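Gernside Young Science Pages
Search this site Search Go

How our robot club teaches a robot inside a computer

The robot club at Drultton School has 18 members, and all of them want to drive a robot. A real one costs very much money. So the club works with a simulation first. A simulation is a small world inside the computer, like in a video game. The robot in it has two arms, and you can crash it and start again.

What does the robot see?

The program shows the world from different places. One view is from near the robot's hand, so you look out between its two fingers. 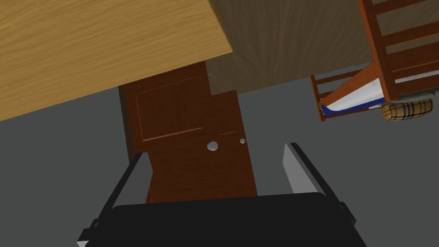
In this view a small turn of the wrist makes the whole room lean over. New members find this strange. After three or four lessons they stop tilting their own heads.

The other view is from higher up, behind the robot's body. It is good for planning. You can find the bed, the doors and the table, and decide which arm should do the work.

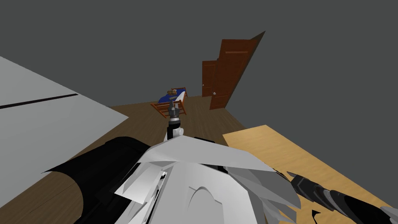

How does the hand work?

The hand of a robot is called a gripper. Our gripper has only two fingers, and they are flat. They can open and they can close. Try it at home: pick up a pencil with two rulers, one in each hand. It is more difficult than you think! 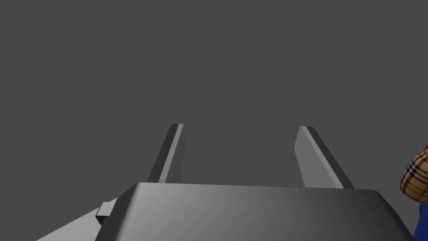
The gripper with its fingers open and nothing between them.

Picking things up

Every shape needs its own plan. A long, rough thing can be held around the middle. A flat card on a table is hard, for the fingers must get hold of a very thin edge. 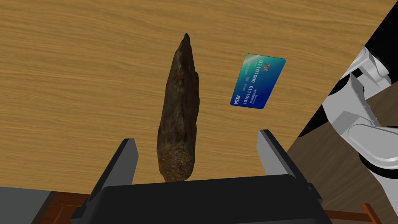
The club writes each try in a notebook. Last January the members made 123 tries, and 53 of them were good. For the bad ones they wrote down what went wrong: too fast, too high, or the wrong arm. Then they changed one thing in the program and tried again. Change only one thing at a time, or you will not know which change helped.

In spring the club goes to the Tavstead Robot Day, where every team has 3 minutes to show its work.

Related pages
What is a sensor?
Build a paper hand with strings
The Nolte Cup: rules for young teams
Why do robots fall over?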